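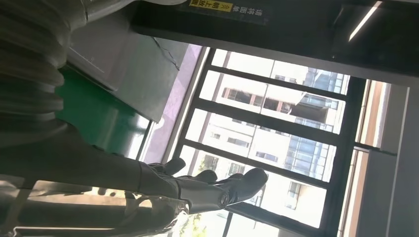

VULCOMBE, July 2021 – Fodgate, the fruit and vegetable delivery firm, will stop using cardboard boxes on all of its household rounds from September. Orders will arrive in returnable plastic crates, which drivers will collect on the next visit.

By Hayley Cheetham

The change covers 2501 households in Vulcombe, Tapley and the villages between them. It follows a trial on the Tapley round, where customers have been receiving their orders in crates since the spring. Prices and delivery days stay the same and there is no deposit to pay.

Marjorie Dobson, who runs the rounds at Fodgate, said cardboard had become difficult to buy and harder to store.

"We were filling half a barn with flat boxes every winter and a fair few went soft before we could use them," she said. "People were good about leaving them out for us, but if it rained they were finished. A crate can stand on a step all day and we hose it down when it gets back."

The crates are being supplied by Letex, which will also take back any that are cracked or broken and send them for recycling. Letex has agreed to hold a reserve of 100 crates at its Vulcombe depot for the busy weeks before Christmas. The agreement runs for four years.

Customers are asked to empty the crate on the day it arrives and keep it somewhere dry until the next delivery. It should be left where the driver can see it, with nothing inside except returned egg boxes. Glass jars can go back too, but they should be handed to the driver. Crates that have been used for coal, compost or pets cannot be put back into service, and Fodgate asks that customers say so if this has happened. There will be no charge for the first one.

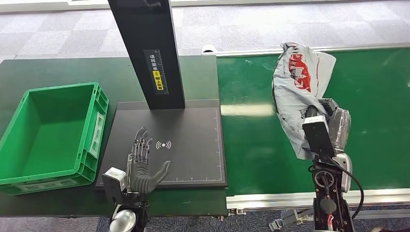

The choice of crate took longer than expected. Fodgate tried a folding type first, but the hinges clogged with soil from the potatoes and leeks, and packing staff found it slow to open. The company then settled on a rigid tote in bright green, open at the top, with ribbed outer walls, reinforced corners and a recessed handle panel moulded into the short side. It has a flat floor inside, so a tray of eggs or a punnet of strawberries will sit level. Customers on the Tapley round were asked about colour and several said that a bright crate was easier to remember on a dark morning.

Salad leaves, spinach and herbs will still be bagged, as they wilt if they are packed loose. Carrots, onions, apples and most other items will go straight into the crate. Anyone who would prefer the heavier vegetables in paper can add a note to their order.

Reece Kettle drives the Tapley round, which has 37 stops on its longest day. He said the crates had made loading simpler.

"The boxes were all different sizes depending on what we'd been able to get hold of," he said. "Now I know how many go across the van. The only trouble I've had is people being out and the old crate locked in the garage, and I just pick up two the week after."

Customers who live in flats or who have no safe place for a crate can have their order tipped into their own bags at the door. They should ring the office before the end of August to arrange this. Collection points at Tapley village hall and the Vulcombe garden centre will move to crates at the same time as the household rounds, and customers there should bring bags with them.

Leftover cardboard boxes will be given away from the farm gate while they last. Allotment holders who want them for mulching are welcome to take as many as they can carry.

Comments (3)

Nigel Greenwood: Had these on the Tapley round since April. No complaints, but please could the driver not stack the empty one on top of my neighbour's? We ended up with each other's eggs.

Anas Belhaj: Will the small fruit bag also come in a crate? Seems a lot of crate for six apples.

Fodgate Office: Hello Anas, small fruit orders will stay in a paper bag for now.

Press contact: Hayley Cheetham, Fodgate office, Vulcombe | © Fodgate | Back to top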